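Why I finally stopped paying off my mortgage early

Every couple of months somebody writes to ask whether they should throw extra money at their mortgage, and for years my answer was a big cheerful yes. I did it myself. I sent in an extra $425 every single month, rain or shine, and I was pretty smug about it (ask my sister-in-law, who had to listen to it over dinner more than once).

Well, I quit in June. Same house, same loan, same job, and the extra $425 now goes somewhere else. A few of you noticed when I mentioned it in passing and wrote in to ask what happened, so I'm going to lay the whole thing out, including the parts where I look a bit silly.

How I got hooked

When I bought the place in Drurnholm I was scared of the loan. I'd never owed anybody that much money and I used to lie awake doing subtraction. My friend Akinyi Sang had paid hers off in her forties and she talked about it the way other people talk about having kids. She told me to add a little extra to each payment and mark it "principal only," and I started the very next month with fifty bucks.

Then fifty turned into 150, and 150 turned into 425, and somewhere in there it stopped being a plan and became a habit. I had a chart taped inside a kitchen cabinet! Every month I colored in a square. I loved that chart. I'd open the cabinet for a can of beans and feel like a genius.

What I never did, in all those years, was look at the interest rate on the loan and compare it with anything. I knew the number. I'd refinanced when rates were low and I'd bragged about that too. But I kept the mortgage in one part of my head and my savings in another, and the two never met.

The Wednesday the furnace quit

You can guess what comes next if you've ever owned a house. The furnace died on a Wednesday, in the kind of cold where the dog won't go out, and the repair guy looked at it for maybe five minutes before he started talking about replacements.

I had an emergency fund, sort of. It was about enough to cover a car repair and a bad month of groceries. It was nowhere near enough for a furnace. And meanwhile I had put thousands and thousands of dollars into my house, early, on purpose, and I couldn't get at any of it. I called the loan servicer to ask (this is one of the silly parts) whether I could "skip a few" since I was so far ahead. The woman on the phone was very kind. She explained that paying extra principal shortens the loan and cuts the interest, but on my loan the next payment is still due on the first like always. I'd be finished sooner. I wasn't ahead in any way that helped me that week.

So the furnace went on a store credit plan at a rate I'm embarrassed to type. I had been paying down a cheap loan early for years and then had to borrow at an expensive rate to keep my pipes from freezing. I sat at the kitchen table with both statements side by side and felt my face get hot.
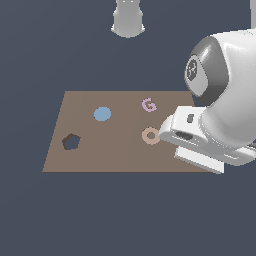
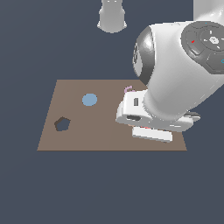 Running the numbers, slowly

I am not a math person, so I roped in Fouad Awwad, who keeps the books for a couple of restaurants over in Clatgate and doesn't mind being paid in soup. He asked me for three things: the rate on the mortgage, the rate on the furnace plan, and whatever my savings account was paying me.

The first two were easy to rank. The furnace plan cost far more than the mortgage, so every spare dollar should go there until it was gone. I think I knew that already. I just needed somebody to say it out loud while looking at me over his glasses.

The third one surprised me. My savings account was paying me next to nothing, because I'd opened it back when savings accounts all paid next to nothing and had never looked again. Fouad pulled up what other insured accounts were paying and it was higher than my mortgage rate. Not wildly higher, and you do owe income tax on the interest, so we knocked that off too. Even then it came out slightly in favor of keeping the money in the bank.

Slightly! I want to be fair about this. If you were hoping for a post where I say I lost a fortune by being a goody-goody, I didn't. We worked out that the difference over a year, on what I was sending in, was tiny. It might buy a decent pair of shoes. The real cost was that I had no cash when I needed cash, and that doesn't show up on a chart in a cabinet.

He also asked whether I was getting the full match at work. Um. I was putting in enough to get most of it. I had been leaving a piece of my employer's money on the table, every paycheck, so that I could color in squares. I fixed that one the same evening — it took 12 minutes on the benefits website, and five of those were me trying to remember my password.

What I do with the $425 now

First I cleared the furnace. That took a few months of sending everything there, plus a tax refund. I did make a little chart for it, I can't help myself.

After that I split the money. I send $300 to an emergency fund in an account that pays a real rate, at a different bank from my checking so I'm not tempted. Another $116 goes to the retirement plan, which was what it took to reach the full match. That leaves nine dollars, and the nine dollars goes to the mortgage, because I am weak and I like rounding up my payment.

I tell people I'm aiming for six months of bare-bones expenses. I don't mean six months of my normal life with takeout and the streaming stuff. I mean lights, food, insurance, the mortgage, the dog. I wrote the list on the back of an envelope and it was a lot smaller than I'd feared. Once the fund is full I'll decide about the rest. I might go back to paying extra on the house. I might not.

The letters I know I'm going to get

Suha Chidiac read a draft of this and said I'd better brace myself, because people who love paying off their mortgages really, really love it. I know. I was one! So let me take a couple of the usual points.

"But being debt-free feels amazing." I believe you. Akinyi still has that glow. If you've got a solid cushion and no expensive debt and you're getting your match, and the thing you want most is to own your house outright, go for it with my blessing. Feelings count for something when it's your own money. I only wish I'd gotten the cushion first.

"But it's a guaranteed return." Yep, it is. Paying down a loan at a given rate saves you that rate for sure, and if yours is high then the whole picture flips. Nisreen Ghanem bought last year, at a much higher rate than mine, and when she sat down with her own numbers the extra payments beat any savings account she could find. She has a full emergency fund, so she's going right ahead. Same question, other answer. Please look at your own statement before you copy me.

"Couldn't you just have gotten a home equity line?" Maybe, and plenty of people keep one open for exactly this. But it takes time to set up, it usually has a rate that moves, and the bank can say no or cut it back. I didn't have one on the day the furnace quit, and I wasn't about to start an application in my coat and two pairs of socks.

"I'd only spend it if it was in savings." This is the one I take most seriously, because I've been that person. If a pile of cash would burn a hole in your pocket then the house is at least a place you can't get at it. My fix was the separate bank and an automatic transfer the morning after payday. So far I've raided it exactly once, for the vet.

A few small things I learned by bugging people

If you do pay extra, check the statement afterward. One of my early payments got applied to the next month's regular bill instead of to principal, and I didn't catch it for ages. A phone call sorted it out.

Ask whether your loan has a prepayment penalty. Mine doesn't and a lot of them don't, but it's a two-minute question.

If you ever come into a lump of money, ask your servicer about recasting. You pay down a chunk and they refigure your monthly payment lower over the same number of years, usually for a small fee. I'd never heard of it until Shadi Khasawneh did it after his mother's place sold. Some loans don't allow it, so ask first. If I'd known about that one back when I was so frightened of the monthly bill, I might have saved up and done that.

The chart is still in the cabinet, by the way. It stops in May with a row and a half to go before the bottom of the page. I keep meaning to take it down, but the tape has gone kind of permanent and I'm afraid it'll pull the paint off.

Next time I want to get into homeowners insurance deductibles, since mine came up for renewal and I have thoughts. If you raised yours and regretted it, write and tell me about it before then!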